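August 18, 2021
Haltwood shop, bench notes

Spent the morning on the white table, which has become a museum of tape. The gray patch left of center started life as one respectable strip. Then someone added a strip to hold down the strip, and so on, in the usual way of civilizations. The ends are ragged because the good scissors live at Lorby now.

Tried peeling a test corner of the same roll on the scrap board. It came up in threads and left most of its glue behind. Warmed it with the heat gun, waited, pulled slowly. Better, though I smelled like a tire afterward. Will do the real patch when there is solvent, and when I have stopped being annoyed at it.
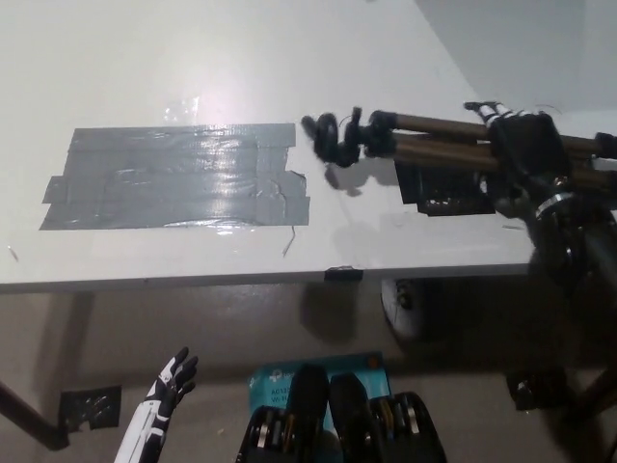

The other nuisance is wire. Every job ends with a few snipped bits left on the top, and they find either a sleeve or a thumb. Magnet does nothing for copper, as I prove to myself every November. A damp rag works. So does a lint roller, until it meets duct tape.

The bronze tripod needs a home. With the legs stretched out it takes up half the table, and the bendy clamp on the end grabs anything that comes near it. Rao has wall hooks in their catalog, part 448, seven to a bag. I need one. Ordered the bag.

Still to do:
- black tape on the front lip, find out what it is holding, if anything
- lock the casters before scraping
- ask Feststead if they want their square black plate back, or if it's ours by neglect
- scissors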